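Learning to Write Smaller

My handwriting used to take up a whole room. My third grade teacher wrote that on a report card, more or less, and my mother kept it in the kitchen drawer with the rubber bands for years.
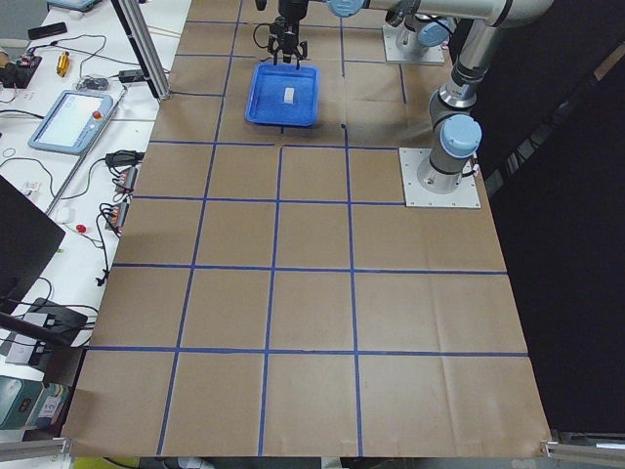

So when I signed up for the evening lettering class in September, I figured the trouble would be the pen. The trouble was the size! Our teacher, Leif Gunnlaugsson, is a very patient man who letters wedding envelopes and the odd shop sign, and on the first night he handed each of us a pencil and a sheet of practice paper and asked for the lowercase alphabet, as small as we could comfortably make it. I got as far as "m" before I ran out of line. The woman next to me had finished hers and was eating a pear.

Leif came by, looked at mine for a while, and told me I was writing from the shoulder, like somebody painting a fence. I've thought about that a lot. I do everything from the shoulder, I think, dishes included.

The homework was one line of n's every evening, then one line of o's, and I did it at the dining table after supper with the radio low. I'll be truthful, the first couple of weeks were dull, and my o's looked like potatoes. But I started looking forward to it (my husband calls it my potato hour), and somewhere in there my hand quit cramping. I bought a better pencil, and then, because I have no self-control in a stationery shop, two more.

Now I'm on to real words. I wanted names to practice on, so I've been copying last names off an old invitation list from my cousin's wedding. D'Amico is lovely to write, with that little hop in the middle, and Pranodow gives you three round letters to keep even with each other, which I can't do yet. My cousin had 58 people at that wedding and I mean to letter every one of them before the class ends, even the ones who didn't dance.

My grocery lists are tidier too, though I still can't read my own phone messages. I've got a birthday card to do next for my aunt, who turns 40 again this year, and she wants it in green. If any of you have a green ink that doesn't feather on cheap card stock, please leave me a note in the comments. I've ruined four cards already.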